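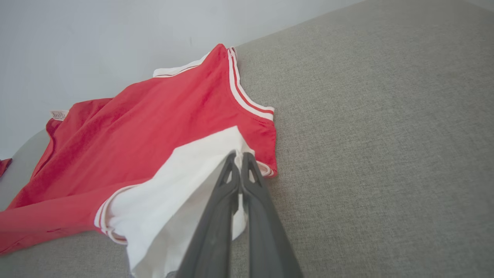
The swap shelf is back for the summer!

After a long spring of boxes in hallways and bags under desks, the clothing swap at the Vorkstead library has its own room again (second floor, past the map cabinets, the door that sticks). We opened it on a rainy evening at the start of July and I can't remember when I last had such a good time standing next to a pile of sweaters. 63 people came through the door, and plenty of them stayed until the lights went off.

If you've never been, it works on tokens. Bring a piece of clothing that's clean and has some life left in it, get a token, trade the token for anything on the rails. Kids' clothes go two for one, and baby clothes don't need a token at all, just take them. Shoes are welcome this year, which they weren't last year, and I'm so pleased about it, partly for selfish reasons (I went home with a pair of green lace-ups that fit like they'd been waiting for me).

The big surprise was sports shirts. We had 26 of them by the end of the first hour, from teams I'd never heard of, and they went faster than the coats did last fall! Somebody brought in a whole family's worth from the old Skaka summer league, and there was a very friendly tug of war over the goalkeeper's. Please keep them coming. Names and numbers on the back are fine, and so are small stains, as long as you pin a note to the spot.

Jeans are another story. We have far too many in the middle sizes and almost none in the small and large ones, so if you've got jeans at either end of the range, you'd be doing us a real favor.

The mending corner is up and running too, with two sewing machines on loan from Brultano and a tin of buttons so heavy it takes both hands to lift. You can sit down with your own hem or ask for help with a zipper. Nearly 18 things got fixed on opening night, counting a backpack strap and one very old oven mitt. We're short on dark thread and on elastic of any width.

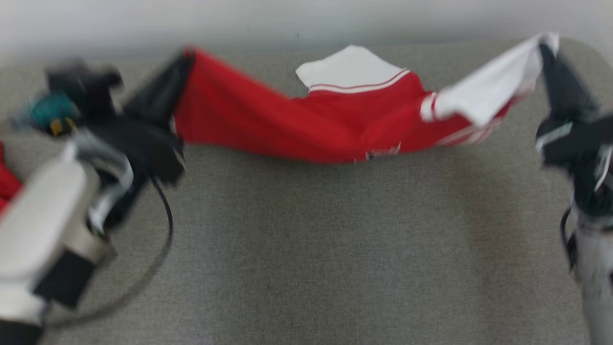 One reader wrote in to ask whether we could set aside a quieter hour, as the room gets crowded and it's hard to try anything on with a stroller in tow. Yes, and thank you for the nudge! The first hour of every swap will now be the slow one, with 17 people in the room at most and the folding screen moved over by the window so there's space to turn around. Strollers can come right in.

Leftovers from July will go over to the Zou street market, where the rag stall takes whatever is too worn to wear again. Hangers are always needed, the plain wire kind included. Drop them at the front desk any time the library is open, and tie them in a bundle if you can, they tangle like crazy.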